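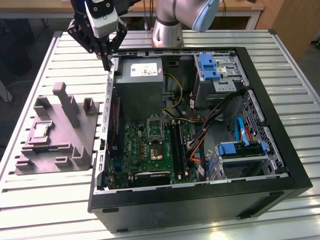

Pernavdale repair fair - quick notes

Filed under: Days Out, Fixing Things

Back late last night, writing this before work so excuse the mess. Two halls this year, the old bus depot plus the school gym next door. Parking was bad. Take the bus.

Gym first. Lamps, toasters, sewing machines, a long line for zippers. My coat got a new one for 2 dollars, done while I ate a bun. The knife sharpening had a line out the door by ten - skipped it.

Depot was better. Zetness had the computer corner, old desktops opened up so people could see what goes where. Power supply, motherboard, all those wires. Good talk on when to replace a part and when to just clean the thing. Wish I had brought a pen.

Nulari was next to them with bikes. Brake pads, chains, tubes up to 53 inches around or so they told me, I didnt follow that part. Out back a guy had an old Saab with the hood up and would talk to anyone about it. Stayed too long there.

Food: soup good, coffee weak. Cash only at teh soup table.

Door sheet said 574 visitors by closing, 187 of them with something to fix. Next one is in May. Bringing the radio.

3 comments | 12 shares

We use cookies to improve your visit. Accept | Settings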